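Workshop tips: when the gripper drops the part

Most drops on a small bench arm come from the grip and only a few from the program. Check these before you rewrite anything.

Stop the arm first. Press the stop button, wait for the joints to settle, and only then reach in. In March Igor Šimko pinched a thumb clearing a dropped part from our Cilano arm because he had hit pause, and pause on that controller leaves the fingers powered. We now keep pause for looking and stop for touching.

Look at where the fingers close. Rounded parts are the worst for this. If the pads meet a curve above its widest point, the part squirts down. Below the widest point it rides up and tips. We had 2 drops in 141 cycles with straight-sided blocks, then changed to a two-lobed part and had drops all afternoon with the same settings.

Run the grip in simulation before you try it on the bench again. Stop the run with the fingers at the part and look at how much of it stands above them.

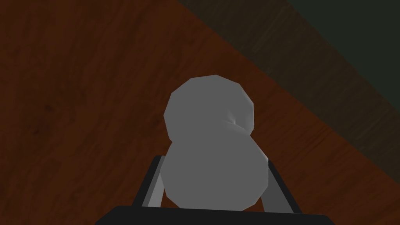 Two-lobed part in the simulator, fingers at the lower lobe.

A tall part held low acts like a lever. It may stay put while the arm is still and swing out on the first quick turn. Raise the grip point if the shape lets you, or slow the first move after the lift. Iulian Radu cut ours to half speed and the next 213 cycles ran clean.

Don't trust the simulator on friction. Ours came with a default value far too generous for worn pads, so a grip that held on screen let go on the bench. Lower it until the simulated part slips, then set your grip with some margin over that.

Wipe the pads with a dry cloth at the start of the day. Oil from your fingers is enough to cause slips. Replace pads in pairs – one new and one worn will pull the part off center.

Don't fix a drop by turning up the force. It cracks thin parts, and it makes a pinch a lot worse.

Write down each drop with the part, the speed and the grip height.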